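Oil or hard wax on a butcher-block top?

plankton_jo
Putting a butcher-block top in the spare room in October and I can't decide on a finish. It will be a work table, no food. The store in Hiltdale only carries Relix oil and Sokol hard wax. I want to keep the wood light.
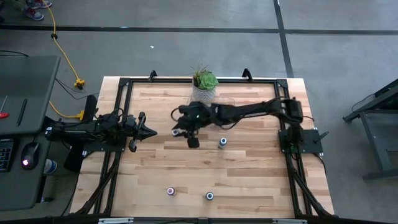

My last top went orange after two coats of oil and I don't want that again. It was birch, if that matters.

grainfiller
Hard wax. Two thin coats, 320 or finer between them, done. Oil always darkens pale wood.

mudroom8
Disagree. Wax is fine until you spill solvent on it, then you have a white ring and have to redo the whole top. With oil you rub in a bit more and move on. I've used Relix for 8 years.

grainfiller
And how yellow is it?

mudroom8
Some. I like it that way.

tallow_321
Whichever you pick, do the underside too. I skipped it and mine cupped the first winter.
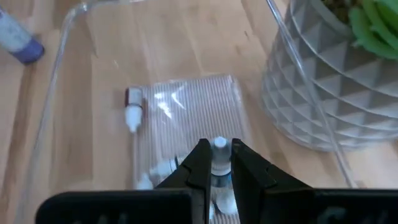 Also check the seams with your hand before you coat. If you feel a ridge, go back to 120 and work up. I stop at 200 – any finer and the oil sits on top.

plankton_jo
Thanks. Would a test on the offcut tell me anything about the color?

tallow_321
Yes, but leave it in a window for a month. Plarum makes a white-tinted oil too, if you can find it. Hiltdale used to stock it.

grainfiller
Tinted oil goes patchy. Still say wax.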